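Laundry day thread. I got the bedroom down to two piles and a stack, and I want to write down how, mostly so I can find it again.

We moved from Gravport to Landry in April and the new place has one closet less. For the first while everything clean went onto a chair. Then onto two chairs. Then the dining table, which is when I gave up and made a system.

Step one was a count. I went through every drawer, hook and bag and wrote it down on the back of an envelope. 61 T-shirts in one household. I had guessed thirty.

I kept the ones that get worn. The rest went into bags by the door. The bags stayed by the door for weeks, so I can't claim that part went fast.

Step two: everything gets folded on the bed. I used to fold on top of the dryer and carry an armful down the hall, and by the time I got to the bedroom half of it needed folding again. The bed is big, it's the right height if you don't mind leaning a little, and you can't go to sleep until it's cleared. That last part does most of the work.

Make the bed first. I pull the quilted cover flat all the way to the corners. Folding on a rumpled duvet is like ironing on a hill, and small socks vanish into it.

Order matters more than I expected. Jeans and other heavy things first, then towels, then tops, then cloths, then socks. Heavy things make a good bottom for a stack and they're quick, so there's something to look at after a few minutes.

Jeans: one leg over the other, back pockets out, then up from the hem in thirds. I tried rolling them for a month. Rolled jeans take up the same drawer and come out with a crease around the knee.

Towels: in half the long way, in half again, then thirds. Our shelf is shallow, so a towel folded only in quarters sticks out over the front and the door won't shut. If your shelf is deeper, ignore me.

White and gray cloths get their own pile, well away from the clothes. They go to a different room and I was forever finding one inside a shirt drawer.

Bulky printed stuff I leave for last. I push it up by the headboard in a heap and deal with it when there's space. Some weeks it goes back in the basket unfolded — fine by me.

I did buy one gadget, a Flivier folding board. It makes very even shirts. It also takes about twice as long as doing them by hand, and it has to live somewhere, which was the original problem. It's now behind the closet door.

The Jollow drawer dividers were better. They're plain fabric boxes, nothing clever. I use 6 of them, two in each drawer, and the piles stay upright when somebody pulls one shirt out from the middle.

Where I'd gotten to by mid-session, with jeans and denim things folded, one blue towel flat, cloths on the left and the patterned heap still waiting: 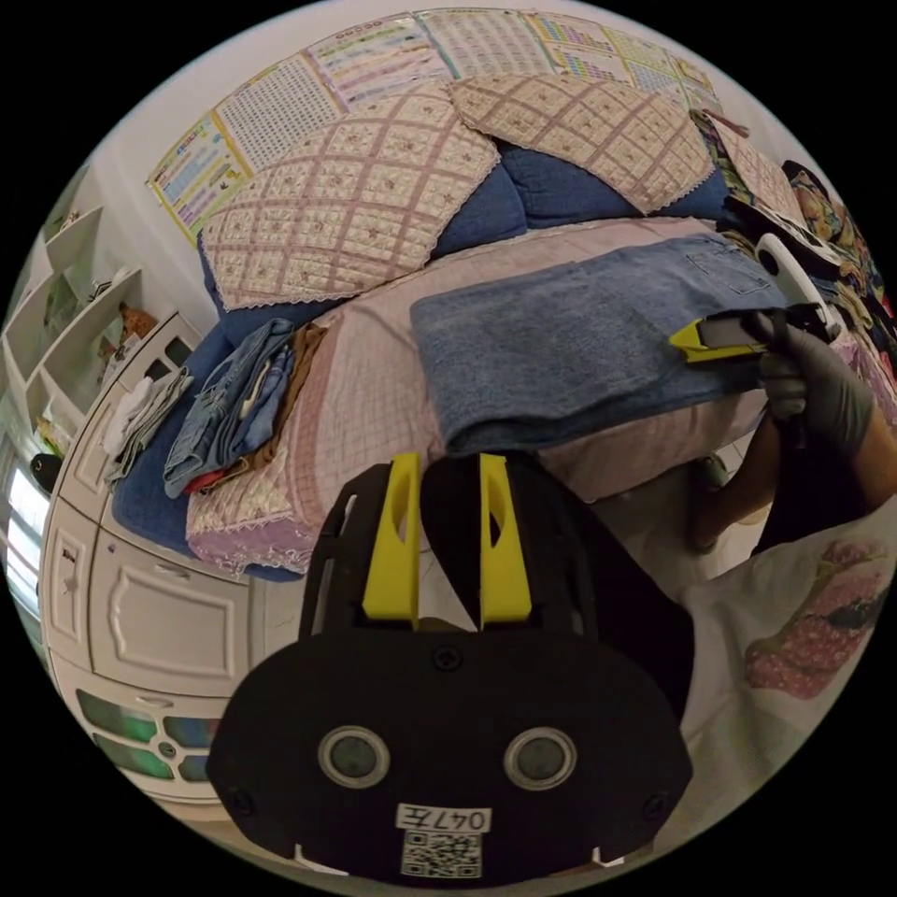
Dessa asks whether it wouldn't be simpler to put each thing away as it's folded, one trip per item, so there's never a stack to knock over.

I tried that. With the drawers on one side of the room and the towel shelf in the hall, I walked back and forth all evening and lost track of what was left. One trip per pile works better for me. In a smaller room it might go the other way.

She also wanted to know about cushion covers. I fold those last if they've been washed, and otherwise leave them where they are, up along the headboard. The lace on the quilted kind catches on zippers, so I keep the jeans at the other end if I remember.

Things I still haven't solved: single socks. They have a paper bag. The bag is full. I go through it once in a while, find one pair, and put the rest back.

Also fitted sheets. I have watched the videos. Mine end up as a sort of rectangle and I put the neat side facing out.

Putting away goes in the reverse order. Cloths first, they're the smallest pile and the shortest walk. Then tops, then the towel shelf, then jeans into the bottom drawer. I carry the stacks with one hand flat underneath and my chin on top, and so far I've only dropped one in the hall.

Next up is the winter bedding, which is still in moving bags. I'm going to need a bigger shelf or fewer blankets — leaning toward fewer blankets. I'll add to the thread when I've measured.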